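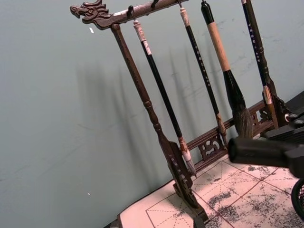 Subtitle Timing and Audience Response at Participatory Film Screenings

Final project report, Event and Venue Technology
Group members: Eleni Babić, Bijan Sharifi, Ludivine Lefèvre
Supervisor: Ermira Karagiannis
Submitted Aug 4, 2020

1. Background

Audience singing at a film screening depends on the lyrics being readable at the right moment. Commercial sing-along prints carry lyrics set by the distributor. Community cinemas that screen older musicals often make their own lyric track, usually by editing a standard subtitle file. These files are timed for reading. A line appears when the actor begins to sing it, and by then a singer in the audience is already behind.

The project measured how far ahead of the vocal a lyric line should appear for a general audience in a small hall. It also compared two ways of marking the current syllable. The work was done at the Hebden, a single-screen cinema in Bendbridge with 302 seats and a flat floor in the front section.

2. Scope

The group worked with one film only, a studio musical for which the cinema already held a screening licence. Four songs were used. Spoken dialogue was left with its ordinary captions. We did not test live hosting, costume events or prop bags, although the cinema runs all of these at its regular sing-along nights.

3. Equipment and preparation

Lyrics were entered by hand in a spreadsheet and exported to a caption file. Each line was given a start time, an end time and a lead value. Lead is the interval between the line appearing on screen and the first sung syllable. The finished track contained 1262 words across the four songs.

Playback used the cinema's own projector, with the lyric track sent from a laptop through a second input and keyed over the lower part of the picture. Sorin Kadrić, the projectionist, set the key level and checked that white text with a dark outline stayed legible over the brightest shot in the film. Yellow text was tried first and dropped, as it disappeared against a long sequence in a wheat field.

Audience sound was recorded with two microphones hung from the lighting bar and pointed away from the screen speakers. The film's soundtrack was removed from the recording as far as possible by subtracting a reference take made in the empty hall. This left some bleed in the low range, which was filtered out before analysis.

4. Method

Two screenings were held in January, on consecutive evenings. The first had an audience of 68 and the second an audience of 67. Tickets were free, and a notice in the foyer explained that sound would be recorded. No video of the audience was taken.

Leads of zero, one, two and three seconds were assigned to the four songs. The order was reversed for the second screening so that no song had the same lead twice. Within each song, the first half used a moving colour fill to mark the current syllable. The second half used plain text with no marking.

For each line we measured the delay between the first syllable of the film vocal and the first clear rise in audience sound. Lines that followed a laugh or applause were excluded. Two group members marked the delays separately, and differences were settled by listening again together.

5. Results

5.1 Lead time

At zero lead the audience entered late on nearly every line and often missed the first word completely. At one second the entry improved on slow songs but stayed late on fast ones. At two seconds entries were close to the vocal in both screenings. Three seconds gave no further gain — on one song it was worse, with part of the hall starting before the singer.

5.2 Syllable marking

The colour fill helped on held notes and on lines with an irregular pause in the middle. On fast patter it made little difference. Several comment cards described it as distracting in those sections.

5.3 Line breaks

This was not part of the original plan. While marking the recordings we noticed that entries after a two-line caption were weaker than entries after a single line. Checking the track showed that many two-line captions broke in the middle of a phrase. We recommend breaking at the breath, even where this leaves lines of very uneven length.

6. Limitations

The two audiences were small for the hall, and people sat mostly in the rear rows, further from the microphones than expected. Song and lead time were not fully separated, as each song was heard at only two leads. Some people attended both evenings and would have known the material better the second time. The subtraction method also failed on one chorus where the house volume had been changed after the reference take. That chorus was left out.

7. Recommendations for the venue

Use a two-second lead as the default and shorten it only after a rest of less than that length. Keep the colour fill for ballads. Lock the house volume before any reference recording. Store the lead as its own column in the spreadsheet — the Hebden's older tracks have it added into the start time, and it cannot be changed later without retiming every line.

8. Division of work

Babić prepared the lyric track and wrote sections 3 and 5. Sharifi handled recording and audio processing. Lefèvre ran the front-of-house side, collected the comment cards and wrote sections 4 and 6. The remaining sections were written jointly. The spreadsheet template and caption file have been left with the cinema for use at its next sing-along season.

Contact the course office | © 2020 the authors | Back to top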